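# Burnstead workshop to release plans for home-built hand-held grippers

Members of Burnstead Shared Workshop are to publish the plans for Plerkden, a pair of hand-held grippers built at the workshop's benches and in members' own homes. The drawings, parts list and assembly notes will be free to download in May.

Plerkden lets a person do a household job by hand, through the same sort of fingers a robot would use, while the movements are recorded. The recordings can then be used to teach a robot arm the same job. Marker blocks printed in black and white are fixed to the housings so that a camera can work out where each gripper is and which way it is turned.

The pair cost £440 in parts. Seven members have worked on it since last autumn, led by Tegwen Watkins, a retired instrument fitter, and Rhodri Ellis, who drew the housings.

"We wanted something you could build on a kitchen table," said Tegwen Watkins. "My first one was held together with cable ties and it shed a finger every time I picked up a mug. The current one has been through a lot of washing up and wiping down and the fingers are still on."

The two grippers are not identical. The group has kept one set of pale fingers and one set of dark curved ones while it decides which shape to recommend. Cloths have been the hardest thing to handle so far - they bunch up, and the loose part gets in the way of the markers.

"Wiping round a light switch is a good test," said Rhodri Ellis. "You've got a raised edge, a rough wall and a floppy cloth, and you need to press hard enough to clean but no harder. I redrew the finger mounts after trying it."

The group aims to make 500 recordings of everyday jobs before the plans go out. Wondden, the software that sorts and labels them, was written by member Nga Diệp and will be released at the same time.

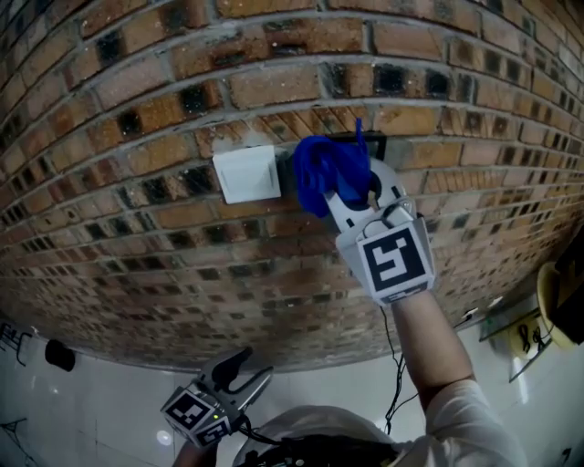 BURNSTEAD, 24 March 2024

A blue cloth held in one of the Plerkden grippers, pressed to a brick wall beside a white light switch. The second gripper is held low, with its dark fingers pointing upwards.

Workshop members who would like to try the grippers should speak to Caradog Phillips at the Pugh Street door. Training is given before first use and under-16s need an adult with them.

Press enquiries: Lorna Gatchalian, Burnstead Shared Workshop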